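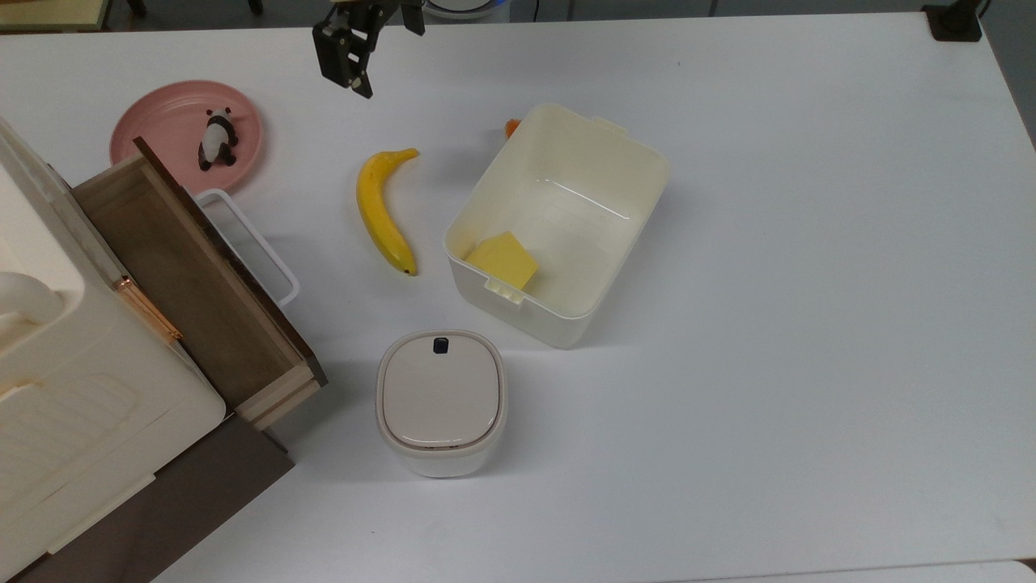 Storage and Small Spaces
Handout 4: Drawer, bin or surface?

Set text: chapter 6 of the Grostemwood course book. Please read it before the practical.

Last time we dealt with shelves and rails. This handout covers the three places most small household items end up: in a drawer, in an open bin, or out on a surface. The practical uses a tabletop set of mixed objects, and you will do the same exercise at home afterwards with one real worktop.

1. Terms

Closed storage: anything you have to open to see into. Drawers and cupboards.
Open storage: bins, trays and baskets without lids. A white plastic bin on a table is open storage even if it is deep.
Surface: the tabletop itself, and anything flat standing on it. A plate counts as surface. A small toy left on a plate is still out, for our purposes.
Clear area: surface with nothing on it that you mean to keep that way.

2. Sorting by use

Sort by how the item is used before you think about its size. Fruit is eaten within days and should stay where people can see it. A banana shut in a drawer gets forgotten and marks the wood. Plates belong with other plates, near where food is served. Toys and ornaments go together, away from food.

An item that fits no group goes in the bin for the time being. Empty that bin at the end of the session. Students in the Arkico flats exercise often left it full, and lost marks for it.

3. Drawers

A drawer needs its own depth again in free space in front of it. Pull it right out before you decide where anything else stands, then mark the limit with tape. Check both sides too, as handles and wire loops catch on things placed close by.

Do not stack in a shallow drawer. One layer only.

4. Bins

Bins with tabs or handles on the rim should be placed so that a hand can reach them. Keep food and toys in separate bins. Light-coloured plastic shows crumbs, so wipe it out before use.

5. Practical

Work in groups of 4. Clear one side of the table first and keep it clear throughout. Write down where each item started and where you put it, with the reason in a few words. The Vesico record sheet has a column for each.

Further reading: Dimitrov workbook, page 74, on shared kitchens. Bring your completed sheet to the next class.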